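Robots That Pack Bags (and the People Who Work Next to Them)

Have you ever ordered something and had it come in a nice cloth bag, folded just right? I used to think a machine the size of a bus did that. Then I spent a morning at Adeleke, a packing company in Boltham, and found out that most of the bags there are still packed by hand. People's hands, I mean! But that is starting to change, and I wanted to see what it looks like when a robot learns a job that people have always done.

First, a tricky question. Why is a bag hard for a robot? A box is easy. A box stays the same shape when you pick it up, and it has flat sides, and it sits where you left it. Cloth doesn't do any of that. Pick up a bag by one handle and the whole thing changes shape. The handles swing, the sides fold in, and the opening (the part you need!) can disappear completely. You and I can feel around with our fingers and find it. A robot has to work it out from what its cameras see, and a floppy bag can look different every single time.

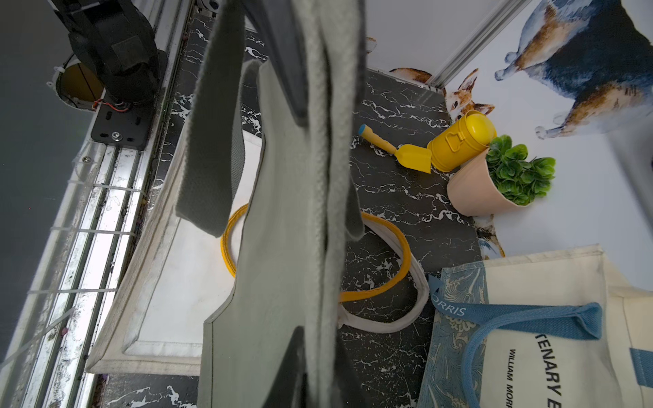 Gerd Wunderlich told me that the first month was the slowest packing the company had ever done, and that people did wonder whether the robots were worth the table they stood on. By November the grumbling had mostly stopped, because by then everyone knew which jobs the robots could help with and which ones they should leave alone.

So what changes for the people? I asked everybody I met. The packing team has eight people, and all of them are still there. On a busy day the building sends out up to 3,701 bags, and somebody used to have to open every one, over and over, until their thumbs hurt. That's a part of the job they are happy to share. Now two of the team spend part of the day teaching the robots. They show the arms a move again and again, a bit like you would teach a dog to shake hands – only with no treats at the end.

Teaching a robot takes a LOT of patience. One move, opening a bag and holding it open, was practiced 1,252 times before the team was ready to try the next one. If you have ever practiced the same piano song for weeks, you know the feeling.

Two arms help a lot, by the way. Try opening a cloth bag with one hand behind your back. Go on, I'll wait! It flops over, right? With a second hand you can pinch the edge and keep it standing, and then the other hand is free to do something useful.

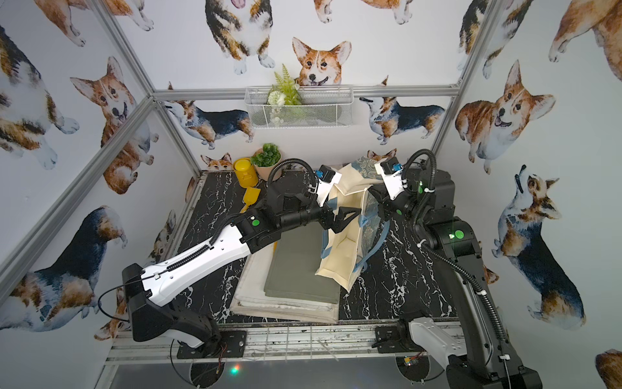
The robots can't do everything, though. They don't notice a loose thread or a funny smell. They can't tell that a customer wrote "it's a present" on the order and might like things extra neat. People check for all that, and the team told me they have more time for checking now. Not everyone loves it. One packer said she misses chatting across the table, since teaching a robot is quieter work, and I think that's a fair thing to miss.

If your mom or dad or neighbor works with machines, ask them what the machine is bad at. You'll get a much better story that way.

Comments

Ovia: I tried the one hand thing and my bag fell over six times. My brother did it with his teeth but I don't think that counts.

Gerd Harms: We read this in class and the kids wanted to know if the robots get breaks. Do they?

Ovia: I want to teach one to pack my school bag!!

Contact us | © Drornum Kids | March 6, 2023 | Back to top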